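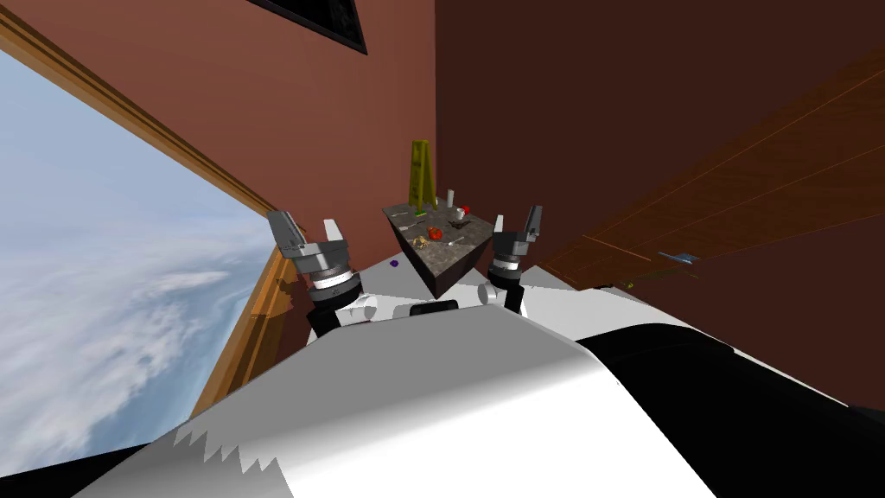
Small dark table, near the center.

So I finally made it to the open day at the Florerier candle works in Todport, and wow, my coat still smells like fig! It was 10 in the morning and the line already went past the bakery (I bought a bun, no regrets). They pour 200 candles a batch, and the lady at the vat let us sniff everything – the cedar one made my eyes water.
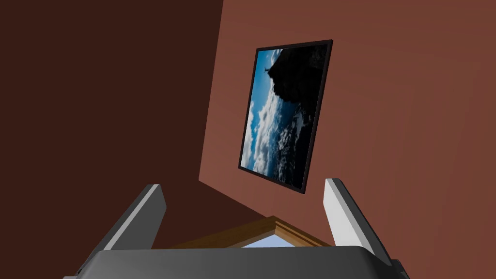 After that came the wick room, which I liked way more than I expected. All those spools! I spent $40 in the shop on two jars and a bag of wax ends, then caught the 58 bus home with my lap full. They're doing it again in November and I'm already planning to go – with a bigger bag.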